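Cloths, lids and a long look at toilets

We have been putting off the downstairs toilet since we moved in. The seat wobbles, the lid drops with a bang if you let go of it, and the cistern takes an age to fill. In April I finally measured up, wrote the numbers on the back of an envelope and went to look at replacements.

The first thing I learnt is that the distance from the wall matters more than the look of the thing. Ours has a soil pipe that comes out lower than usual, so half the models in the catalogue were out before I had thought about colour or shape. I had written down 402 mm for the seat height of the old one and wanted to stay close to that. My knees have opinions.

The one I liked on paper was the Mavmont, which is a plain close-coupled model with an elongated bowl. The Nadar has a squarer shape and a heated seat. It needs an electrical supply nearby, and ours is a small room with no socket and a tiled wall I don't want to chase out. So the Nadar was never really in the running, although I did sit on it for a while.

What I wanted to know, and what the leaflets don't tell you, is how easy each one is to clean. I do the bathrooms in our house. It takes me 20 minutes if I keep at it, and most of that goes on the awkward places: the hinge end of the seat, the gap behind the bowl, the ledge where the tank meets the pan. A lid that lifts off would save a lot of poking about with an old toothbrush. The Mavmont's does come off, with a button on each side, but you need both hands for it.

I have also changed how I sort my cloths. I used to have one bag of rags for everything. Now it is pink for the toilet, beige for the basin and taps, and the old red ones for the floor. They go in a 60 degree wash, the pink ones on their own. A terry cloth holds more than a flat one and gets under the rim of the seat better, but it needs a proper wring or you just move the water about.

My order, for what it's worth:

Lid shut, wipe the top and the tank.
Lid up, wipe the underside, then the seat.
Seat up, hinges and rim.
Outside of the bowl, down to the floor.
Floor last, working back to the door.

I rang the plumber in Mustham about fitting. He can't come for nearly a month, and he wants the new pan on site before he'll book it in — fair enough, he says he has been caught out before. He also told me to buy a new fill valve whatever the box says is included, and to keep the old isolating tap if it still turns. It does, just.

So there is time to change my mind. I don't expect to. White, plain, soft-closing lid, smooth sides if the money stretches.
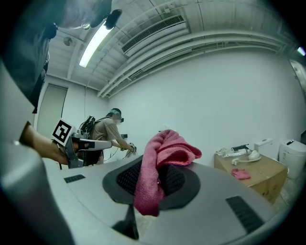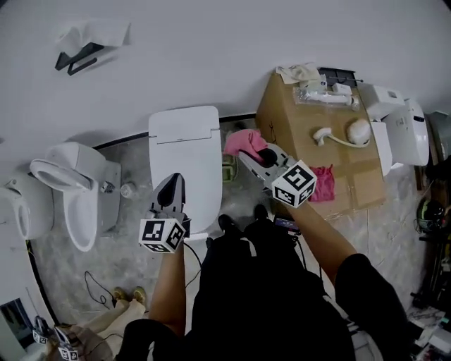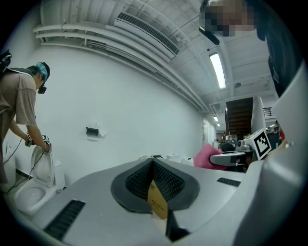
Pink cloth out in the first two, lid being gripped in the last.

Comments

We had a lift-off seat put in two years ago and I wouldn't go back. Do check the buttons aren't stiff though, ours were for the first few weeks.

Is there any reason you do the floor last? I always start with it and then end up doing it again, so perhaps I have answered my own question.

Same colours here except blue for the basin. My husband used the pink one on the kitchen worktop once. We bought new cloths.

Recent posts

A second go at the Brotwood shelves
Descaling the shower head without taking it down
What to do with 20 odd tiles
Curtains for the landing, part two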